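Bedding > Sheets > Flat and Fitted > Lencho Sheet, Beige

June – by the Sorkley bedding desk

Lencho flat sheet, beige, by Iltov

The maker calls this a no-iron sheet. We sell it, and we would not call it that. It is a decent midweight cotton blend that comes out of the dryer with creases in it and keeps most of them until somebody sleeps on it. If you pull it out while it is still a little damp and spread it over the bed right away, it looks better. It does not look pressed.

What you get is one flat sheet. Pillowcases are sold separately, which the old packaging did not make very clear, and we had returns over it. The hem at the top is wide and double stitched. The other three are ordinary.

"Silky from the first night" is also on the package. Ours felt stiff until the third wash or so. After that it was soft enough, and it stayed that way through 24 washes at 60 degrees Celsius on a home machine. The color went a shade lighter. Iltov says it won't, but put a new one beside an old one and you can tell.

The beige is on the yellow side in lamplight and grayer by day. It sits well with light wood and gray upholstery. Against a cream comforter it can look dingy, so order the swatch if that is what you have.

About the "fold-flat corners": these are small stitched marks near the edges, meant to show you where to fold. They help the first few times. A large sheet is still a large sheet, and one person folding it will want a bed or a clean floor to do it on. Clear the bed first – shirts and pillowcases get rolled up inside more easily than you would think.
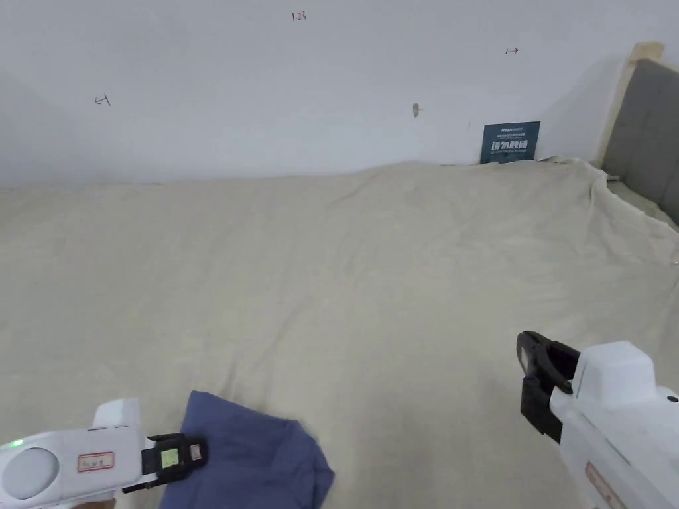
Grimico writes that the creases bother her less than the size, and that hers came up short on a deep mattress once it had been washed. She would go one size up and tuck in the extra.

We would agree with that for any mattress with a topper. Shrinkage is listed as "minimal," a word we asked Iltov to replace with a number. So far they haven't.

Item 558. Machine wash, tumble dry low. Returns accepted within 20 days, unwashed. The matching fitted sheet has its own page – the elastic on that one is a separate argument.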